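20 Jul 2021

Too hot to sleep, so I may as well write up the by-election while my feet recover. We finished the last of the Hillside leaflets at about seven, Zsolt Bozsik and I, he taking the even numbers and me the odd, and I must have been offered four glasses of squash and one whole cucumber (which I accepted, it would have been rude not to!). People do want to talk once you're on the step. Mostly it was the bus to Grastby, and whether it will ever run on a Sunday again, and I said what I always say, that we'll keep asking.
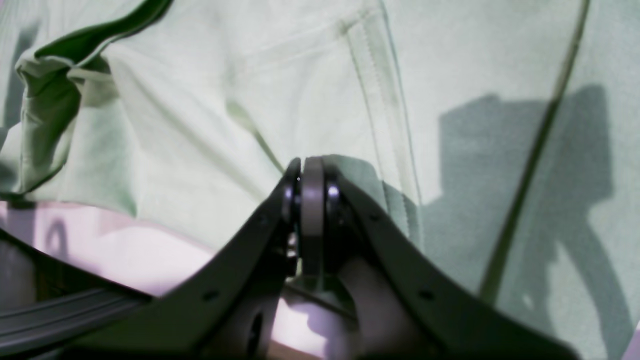

Zsolt thinks we can get to 665 votes if the older end of the ward turns out, and he's usually nearer the mark than I am. Last time the whole ward managed 1,935 between all the parties, and that was in January, with sleet. I'd settle for a close second - well, no, I wouldn't, but I'd be gracious about it.

Must ring the printer in the morning about the polling day cards, and find my other sandals. Branch meeting is at half past seven and I've promised to bring a flan.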